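Handout 4: Notes from the Open Day at the Nillia Lab
Intro to Automation, 2/17/23
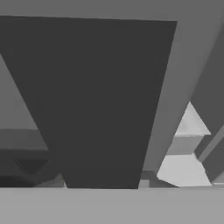
Fig. 1. Simulated close-up of a gripper finger, rendered in flat grays.

These notes cover the morning session only. The afternoon tour of the Calvo packing line is in Handout 5. Bring both to the next lab.

Why the lab starts in simulation

The Nillia group runs every new grasping task in a simulator before it goes to the real arm. The demonstration used a simulator they call Janader. It draws plain flat shapes with no textures, so it runs fast on an ordinary desktop. For the task we watched, they had 2,177 simulated attempts on file. Of these, 704 were marked as failed grasps and kept. Failed attempts are sorted by cause and used again when the controller is adjusted.

Reading a close view

Look at Fig. 1 before you go on. The dark finger takes up most of the view, and only narrow slivers of the background can be seen to either side of it. This is called occlusion. A person would lean over to look around the finger. A fixed camera close to the gripper can't do that, and the controller has to work with what is left.

Three points from the talk:

1. A close camera gives good detail near the fingertips but loses the wider layout of the table. A second camera farther back is the usual fix.
2. Gray tone alone is a weak guide to depth. Two surfaces at different distances can come out nearly the same gray. Compare the bar to the right of the finger with the background at the top.
3. If an object goes out of view behind the finger, the controller should hold on to its last known position for a short time. The Nillia group uses 17 time steps. They said the number came from trial and error and would be different on another arm.

The live demonstration

The second half of the morning was on the real arm, with a two-finger gripper built by Ornaro. The task was to pick up a small block and set it on a shelf. The operator ran it first with both cameras on, then with the far camera switched off. With one camera the arm moved more slowly and stopped twice to back away and look again. The block was placed both times.

Someone in our group asked whether better graphics in the simulator would help. The answer was sometimes. For grasping plain blocks, shape matters more than surface detail. For shiny or clear objects the flat shading is a real problem — the group doesn't use Janader for those.

Terms to know

Occlusion: one object blocking the camera's view of another.
Wrist camera: a camera mounted near the gripper that moves with the arm.
Transfer: moving a controller from simulation to a real machine.

For next time

Write one page on where you would place a second camera for the block task, and what it would see that the first one can't. Include a sketch. Use the table layout from the January lab sheet.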